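Fleltancombe Timber Finishing – Frequently Asked Questions

Which finish should I use on a maple board?

It depends on what the board is for. For food contact, use the Garmont board oil or a plain food-grade mineral oil. For activity boards, trays and desk surfaces, the Garmont hardwax oil wears better and needs less upkeep. Neither product should be used over an existing varnish.

Do you finish boards supplied by the customer?

Yes, provided the timber is solid and free of old coatings. We don't accept veneered panels or anything that has been waxed with a silicone product. Boards must be narrower than the drum sander, so ask for current limits before you send one in.

How should the surface be prepared?

Sand with the grain through 120, 180 and 240 grit. Wipe the board with a damp cloth, let it dry, then sand lightly at 240 again to remove the raised fibres. Maple is a closed-grain timber and will burnish if you go much finer, which stops the oil from penetrating evenly.

How long do I leave the oil on?

Apply a thin coat with a lint-free cloth, leave it for 15 minutes, then wipe off everything that hasn't soaked in. Oil left on the surface goes tacky and has to be removed with a grey pad and fresh oil. Leave 16 hours between coats.

How many coats?

Two on the faces, three on the end grain. Finish the underside the same way. A board sealed on one side only will take up moisture unevenly and cup.

When can the board be used?

Light use is fine after 5 days. Full cure for the hardwax oil takes longer in winter, and an unheated garage in July can double the time. Keep water off the surface until the smell has gone.

Why is the colour uneven?

Maple varies from near white to honey within one plank. Figured areas absorb more oil and will darken more than the straight grain beside them. Mineral streaks and small pin knots are natural and are not treated as faults under our grading rules.

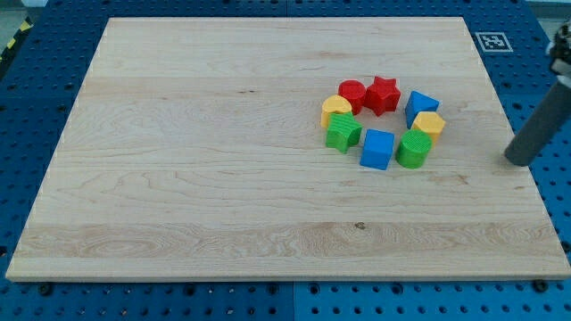

If an even colour matters, ask for select grade when ordering. Amancay Paredes handles grading and can set aside matched stock, subject to supply.

Can I remove a dark ring or ink mark?

Try a local sand at 180 first. Iron stains respond to oxalic acid – wear gloves and rinse thoroughly. Re-oil the whole face afterwards, as a patch repair will show.

Is Zukton hardener compatible?

Only with the hardwax oil, and only when mixed fresh. Once combined, the pot life is 7 hours. Discard what is left.

How do I dispose of oily cloths?

Lay them flat outdoors to dry or soak them in water before binning. Scrunched cloths can self-heat and catch fire.

Who do I contact about a faulty finish?

Write to Constanza Benítez in customer service with the batch code from the tin lid and the coating schedule you followed.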